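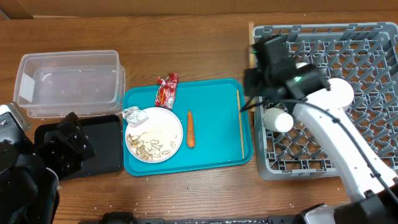 Issue 13, 23/06/2020

The Jumping Arm

The diary was too clean. Jomar Mangubat had been collecting them all morning, and the others had coffee on them, or a phone number, or a week filled in all at once with the same blunt pencil. This one had a check mark in each box and the number 50 written next to each check mark. The sevens in the dates were crossed.

He turned to the front page for the name. Ververidis, Chrysanthi. Jumping arm.

There were 141 women in the study. Half of them had been told to go on living as they were, and the other half had been told to jump. You stood with your feet apart, bent your knees, and jumped as high as was comfortable, 50 times a day for 13 weeks, in shoes, on a hard floor. At the start they took your blood and scanned your hip and your spine, and at the end they did it again. The blood was for the markers, one that went up when bone was being built and another that went up when it was being broken down. Jomar drew the blood, ran the scanner, and called people who missed appointments. Upstairs at Gruvgate, people with offices looked at the numbers.

Mrs. Ververidis was in the waiting room with her purse on her knees. She was small and had a raincoat on, although it was July.

"You can come through," he said.

She had been in the room before and knew where to put her things. She took off the raincoat and her watch, then her wedding ring, which took a while. He told her she could leave the ring on. She said the last time he had told her to take it off.

"I don't think I did."

"You did," she said, and put it in the dish.

He had her lie down and lifted her calves onto the foam block for the spine picture. The arm of the scanner went over her slowly. It made a noise like a printer in another room. She looked at the ceiling tiles.

"Any falls since we saw you?"

"No."

"New medications?"

"They wanted to give me the Trodumora. I said after."

"After the study?"

"You said if I took it you would have to throw me out."

That was true. He had said it more politely. He wrote down that she had been offered it and had declined.

"Any pain with the jumping?"

She didn't answer right away. The arm reached the end of its track and started back.

"In the beginning, the knees," she said. "Then no."

He took the block away and strapped her foot to the brace for the hip. He did the right side and then the left, and then he helped her sit up and gave her a minute. She looked at the screen, where her skeleton was, gray on black.

"Is it more?" she said.

"I can't tell by looking. And I couldn't say if I could."

"But you can see it."

"I can see you held still."

She seemed to accept this. He moved her to the chair by the window for the blood. She had good veins on the left and poor ones on the right, and she gave him the left without being asked. While the tube filled he thought about the diary. He had a form for the final visit with a box on it that said Adherence discussed, and he had to check the box or leave it empty.

"I wanted to ask about your diary," he said. "It's very complete."

"You said to fill it in."

"I did. Most people miss a few days, so when someone doesn't, I'm supposed to go over it with them." He taped the cotton to her arm. "In May you called to move an appointment. There was a funeral."

"My sister."

"I'm sorry. I remember you were going to be away for it."

"Ikstead," she said. "On the bus."

"You've got 50 down for that day. And the day before, and the day after."

She bent her arm up over the cotton the way he'd shown her the first time. Outside, a man was trying to get a bicycle through the revolving door and the guard had come out to discuss it.

"You think I'm lying," she said.

"No. I have to ask."

"The day before, I did it in the bus station. There is a corner by the lockers. A boy was watching me and his mother told him not to." She thought. "The day after, in my sister's kitchen. It's a stone floor, very good. Her son came down because he thought something fell."

"And the day of?"

"Behind the church."

Jomar had his pen over the form. He couldn't think what the next question was.

"I had the wrong shoes," Mrs. Ververidis said. "You said a flat shoe with a rubber bottom. I had the black ones with a small heel. If you need to write that, write it."

He wrote it. Under Deviations he put: dress shoes, one session.

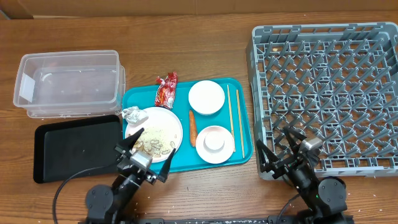
Tray after a meal, and a dish rack.

When she had gone he labeled the tubes and spun them and put them in the freezer with the rest. Then he ate his sandwich at the desk and went through the form again. He left the box empty for the time being.

His supervisor had a rule about perfect diaries. She had run an exercise trial years ago in another city, and a man in it had turned in a perfect diary, and later it came out that he had broken his ankle in the second week and spent the rest of the time on his daughter's couch. She had used his numbers in a talk. After that she wanted perfect diaries flagged. A flagged diary went into a separate column, and the numbers got run 2 ways, with the flagged ones and without.

"It isn't an accusation," she liked to say. "It's a column."

He took the Ververidis file up to her at the end of the day. She read the form standing up.

"Behind the church," she said.

"That's what she told me."

"In heels."

"A small heel."

She turned the diary over and looked at the back, where some people wrote comments. Mrs. Ververidis hadn't written any. "Do you believe her?"

He said he did. He said she'd reminded him about a ring.

"What about a ring?"

"I told her to take it off the first time, and I didn't need to, and today I said I hadn't told her. I looked it up. It's in my notes from the first visit. She was right."

His supervisor thought about this for less time than he had. "That tells me she has a good memory," she said. "Flag it. If the markers go up she'll be fine in either column."

So he flagged it. It was a matter of typing a 1 where there had been a 0.

The bloods were batched and sent out, and the results came back some weeks later in a long sheet with no names. He wasn't supposed to match them to people and in general he didn't. He had been doing the job long enough that it took no effort. But he knew her study number because of the crossed sevens, and when he scrolled past it he stopped.

The one for building had gone up a little. The one for breaking down had gone up too, also a little. Her spine was the same as before. Her hip on the left had gained an amount so small that the machine could have found it by itself, scanning the same woman twice on the same afternoon. On the right it had lost that much.

He looked at it for a minute and then scrolled down to the others, which were mostly like that.

The letter to participants went out under the name of the director. It thanked them for their commitment and said that findings would be shared in due course. There was space for Jomar to add a line by hand, and for most of them he wrote Thank you, with his initials. For Mrs. Ververidis he held the pen a while and then wrote the same thing.

She called the week she got it. The front desk put her through to the scanner room, where he was changing the paper on the table.

"It doesn't say if it's more," she said.

"No. They don't give out individual results in the letter. You can ask for your scans to go to your doctor, though. You have to sign something."

"I signed it. He has them. He says the same."

"Then it's the same."

"He says for my age the same is good. He says usually it's less."

"That's right," Jomar said. "Usually it is."

He could hear a radio on her end, and a tap running. She said something to somebody in Greek and the tap stopped.

"So do I go on?" she said.

"With the jumping?"

"Yes."

The study was over and he had no instruction for this. He told her what the discharge sheet said, that she should talk with her doctor about continuing any exercise and that she was now free to consider other treatment. She listened to all of it.

"My doctor says start the Trodumora," she said. "So I started. It's a pill, once a week, and you have to stay standing up after. Half an hour you can't sit. You can't lie down."

"Some of them are like that."

"So I'm standing there in the kitchen anyway."

He waited, but she seemed to be finished. He asked how her knees were.

"Fine," she said. "The woman below moved to Yule, to be near her daughter. It's empty down there until the fall."

She asked if he wanted her to keep the diary going. She had ruled some pages herself, she said, in a school notebook, the same as theirs. He told her they had no way to use it now. There wasn't a column for it. She said she understood that.

"You could bring it by if you're ever in the building," he said.

"When are you there?"

He told her his hours, and she asked him to wait while she found a pencil.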